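Thread: reading through Plimeo, a hands-on physics book for ages eight and up. Paperback, 144 pages, published by Vergara. Notes as I go.

The subject is simple machines and forces. Levers, pulleys, inclined planes, then a long section on friction. Chemistry gets one sidebar, on graphite as a dry lubricant.

Each project has a materials list, a method and a short explanation. The explanations use the correct terms. Mass and weight are kept separate from the first chapter, and the glossary holds to it.

Units are metric throughout. Forces are given in newtons, with a spring balance expected from chapter 2 onward. A kitchen scale will do if you convert, and the conversion is on the inside cover.

The lever project uses a 30 cm ruler, a pencil and coins. The book asks for a prediction before each measurement – a column is printed for it, and kids do skip it if you let them.

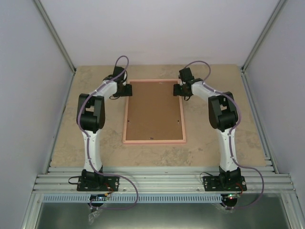
Can a child do the pulley chapter without an adult?

Most of it, from about 8. The exception is the double pulley, where the cord has to be tied off under load and a second pair of hands is needed.

The friction section is the strongest. A block is dragged over sandpaper, felt, waxed paper and bare board, with three readings per surface and the average taken. Variation between readings is discussed openly, which I haven't seen at this level before.

One error. The inclined plane table gives the ramp length where the height should be, so the mechanical advantage comes out below 1. Swap the two columns and the worked answer is right.

Compared with Hedano, the other title I had out from the library: Hedano has better colour diagrams and fewer measurements. Plimeo's drawings are line art, labelled clearly, with arrows to scale.

Binding is glued and won't lie flat. Photocopy the results pages before starting.

Library call number at my branch starts with 531, shelved one bay over from the 541s, where the chemistry kits' booklets are. Next up is the Zasov book on magnets, on hold until Thursday.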